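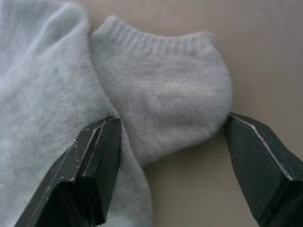 書いた人:ジェイレン・ボアテン
2021年9月7日 カテゴリー:日記

朝4時起き。目覚ましより先に起きてしまって、台所で昨日の残りのスープを立ったまま飲んだ。まだ暗い。車のフロントガラスが曇っていて、エアコンが効くまでけっこう待った。この時間に出るのは久しぶりで、コンビニのコーヒーの機械が清掃中だったのが地味につらかった。

今日はボスサイドの峠道で、鹿よけ装置の入れ替え。テンドポート社から借りている例のやつ、カンデントの新しい版がやっと届いたのだ。道路脇のポールにサーマルカメラとスピーカーとライトが付いていて、鹿が路肩に近づくとAIが見分けて、手前の電光板に「動物注意」を出す。それでも鹿が道に出そうなときは音を鳴らす。仕組みを話すとだいたいの人に「へえ、すごいね」と言われるけど、すごいかどうかを調べるのがこっちの仕事なので、いつも返事に困る。

現地に着いたらバレットさんがもう脚立を立てていた。早い。昨日の夜のうちに道具を積んでおいたらしい。私は工具箱の六角レンチを家に忘れてきていて、着いて早々に借りることになった。「サイズは?」と聞かれて、サイズも覚えていなかった。すみません。

ポールは全部で6本。前の版はとにかく誤報が多かった。春からの記録をラトリースが全部見直してくれて、電光板が点いた回数が2626回。このうち本当に鹿がいたのは半分にも届かない。残りは狐、犬の散歩、風で揺れる笹、日なたで温まったガードレール、あと自転車のおじさん(同じ人が何度も写っていて、ラトリースはもう顔を見なくても漕ぎ方でわかるそうだ)。運転する側からすれば、点いていても鹿がいない看板なんてそのうち見なくなる。私だって見なくなると思う。だから誤報を減らすのが今回のいちばんの目的。

新しい版は、一枚の画像だけで決めずに、しばらく動きを追ってから判断するようになっている。そのぶん反応は遅くなる。ここがずっと気になっていて、先週の打ち合わせでもシャディとちょっと言い合いになった。シャディは「誤報が減れば少し遅くてもいい」派で、私は「鹿は待ってくれない」派。下り坂のカーブ出口から電光板まで50メートルしかない場所があって、あそこで遅れられると困るのだ。とりあえずその一本だけ判断時間を短くする設定にして、ほかと比べてみることで落ち着いた。落ち着いたというか、二人ともお腹が空いて終わった感じ。

作業は思ったより進んだ。1本目で配線の色が説明書と違っていて、バレットさんと二人で首をひねる。説明書では茶色、目の前の線は灰色。電話したらデズモンドさんがすぐ出て、「あ、それは古い説明書です」と。新しいのをメールで送ってもらったけど、峠は電波が弱くて、ファイルが開くまでに2本目のポールの草刈りが終わってしまった。紙で持ってきてほしいよね、とバレットさん。同感です。

3本目のあたりで日が出てきて、谷のほうに霧が流れていくのがきれいだった!写真を撮ろうと思ったら手袋のままで画面が反応せず、外しているうちに霧のほうが薄くなった。まあいいや。

そのあとミンジャの集落のほうから軽トラが上がってきて、窓から「また鹿の機械か」と声をかけられた。畑をやっている方で、話を聞いたら面白かった。音のほうはあまり信用していないとのこと。最初の週は鹿も驚いて逃げるけど、ひと月もすれば鳴っている横で草を食べているぞ、と。これは本当にそうで、前の版でも音の効き目は2月の終わりにはだいぶ怪しくなっていた。新しい版は音を何種類か混ぜて順番も変えるようになっているので、慣れるまでの期間は延びるはず。はず、としか今は言えない。延びなかったら音はやめて、電光板だけに絞る案もある。そのほうが電気代も安いし、近所の人も静かに眠れる。

ちなみにその方は電光板のほうは気に入っていて、「あれが点いたら嫁さんがちゃんと減速する」と言っていた。運転しているのは嫁さんなんですね、あなたじゃなくて。と思ったけど言わなかった。

昼は路肩の広いところに車を停めておにぎり。梅と昆布。バレットさんは魔法瓶の味噌汁持参で、正直うらやましかった(次は絶対に持っていく)。食べながら、結局いちばん確実なのは柵じゃないかという話になる。柵は強い。電気もいらないし、誤報もない。ただ全線に張るとなるとお金が桁違いだし、張ったら張ったで、切れ目のところに鹿が集まって、そこが新しい危険箇所になる。センサーを置くなら切れ目のところだ、というのがバレットさんの考えで、私もそれは試してみたい。企画書にするなら誰が書くの、と聞いたら黙って味噌汁を飲んでいた。私か。

午後は動作確認。鹿は呼んでも来ないので、私が路肩を歩いて、カメラにどう見えるかを確かめる。四つん這いになったほうがいいかと聞いたら、止められた。人は「人」と出て電光板は点かない。よしよし。次にバレットさんが上着を頭からかぶって歩いたら「不明」。不明のときはどうするのが正しいのか、これは持ち帰り。私としては不明でも点けてほしい。でもそれだとまた笹で点くんだろうなあ。

5本目の電池箱の中にカマキリがいて、どいてもらうのに少々時間をとられた。最後の1本は、判断時間を短くした例のカーブのところ。ここだけ念入りに、向きを何度も直した。西日がカメラに入りそうで、ひさしを付けたいのだけど部品がない。今日は段ボールとテープで仮のひさし。雨が降ったら終わりなので、早めにちゃんとしたのを頼む。

帰りの車でラジオをつけたら、ドローンで荷物を運ぶ話をやっていた。ああいうのはぱっと絵になっていいなと思う。こっちは草を刈ってポールに登って、結果が出るのは冬の前。しかもうまくいった結果というのは「何も起きなかった」なので、報告会で見せるものがない。去年の同じ時期、あの区間の衝突は13件。今年がいくつになるかは、鹿の数にもドングリの出来にも左右されるから、減っても装置のおかげだと言い切れないのがもどかしい。比べるために、装置のない隣の区間も同じように数えてもらっている。ラトリースの仕事がまた増えた。今度なにかおごる。

家に着いて風呂に入ったら、ふくらはぎに笹の切り傷がいくつもあった。しみる。夕飯は冷凍うどんに卵。洗い物は明日の自分に任せる。

寝る前に管理画面をのぞいたら、4本目で一回点いた記録があった。映像を開いたら、鹿が二頭、路肩で立ち止まってから山のほうへ戻っていくところ。うれしくてシャディに送ったら、返事は「遅延は?」だけだった。明日ログを見て返す。

明日やること。六角レンチを車に積む。ひさしの注文。デズモンドさんに新しい説明書を紙でくださいとお願いする。バレットさんに借りた軍手を洗って返す。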